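About Dramlow

Dramlow builds and repairs wear parts for open-cut and underground mines. We make bucket lips, chute liners, dump body floors, skip plates and the smaller castings that hold them in place. Our main shop is in Plernumcombe, and we run a second yard at Pronwood, close to the rail siding, where finished work is stored before it ships.

The company was started by Vangelis Ververidis and Witold Kozłowski, two boilermakers who had worked together on dragline rebuilds. Their first job was a set of liners for a transfer chute at the Karras quarry. They cut the plate in a rented shed and fitted it themselves over a long weekend. Karras is still a customer.

Today we employ 115 people. Most are welders, fitters and machinists, and many of them started with us as apprentices. Stamatia Psarras runs the engineering office, which handles site measurement, drawings and wear surveys. Catrin Morgan looks after the workshop floor and scheduling. Jeptoo Athumani is in charge of field service and is usually the first person a mine will talk to when something has cracked.
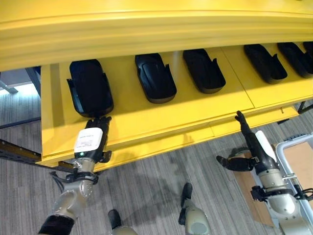 Field service is now close to half of what we do. Our crews travel to site for planned shutdowns and for breakdowns, and they bring their own welding sets, preheat gear and gauges. A crew can be away for two weeks at a time, so a lot of the work happens before anyone leaves the yard. Parts are laid out and checked against the job sheet, and small items are kept together the way the black plastic trays are, in a row on the yellow shelf. Heavy plate is marked with its position number before it is loaded.

We keep a 35-ton overhead crane at Plernumcombe and a smaller one at Pronwood. The larger shop can take a full dump body indoors, which matters in winter when preheat is hard to hold. All structural welds are inspected in house, and the records stay on file for the life of the part.

In October we finished our 172nd bucket rebuild. The job included a new lip, new heel blocks and a full set of side wear plates.

For quotes and site visits, contact the engineering office. For breakdowns, call field service directly - the phone is answered day and night.

Page last updated November 29, 2021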